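June, open day notes

Doors opened at 8 and the first group came to our bench before the coffee was ready. Ebere Ibrahim gave the introduction, I ran the arm. The Halvorsen people stayed longest and asked the hardest questions, mostly about how we choose what to record and what to throw away.

Before the visit the training set stood at 2,726 episodes, all on the toy kitchen. I wanted to pass 1,000 with the eggshells alone, but we are not there yet. They are the objects I trust least. The shell is light and it rolls when one finger touches first, so the approach must be centered well before closing. 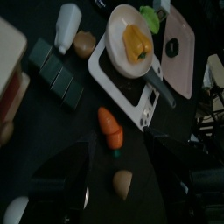 We kept the lights low in the bench area because the projector for the Comlow talk was on the same side of the room. I was worried about this, as most of our recordings are made in brighter light. For next time I would like to ask for the bench near the door.

Visitors could name an object and I put the gripper over it. Carrot was asked for most often, by children and also by the two engineers from Kiserness. One of them wanted to know if the arm understands that the pepper belongs in the pan. I said no, it has only seen many times that we put it there - she seemed content with this.

Speed was limited to 40 percent for the whole day. Some guests found it slow, but I do not want to raise it with people leaning over the table.

To do:
- write to Clokico about the finger pads, ask for the softer type
- record a new set in low light, same objects, same positions
- make the introduction shorter, Ebere agrees
- print the task list in larger letters, the people in the second row could not read it

Arm parked and power off at 17:30. Logs are copied to the shared drive, I did not check them yet.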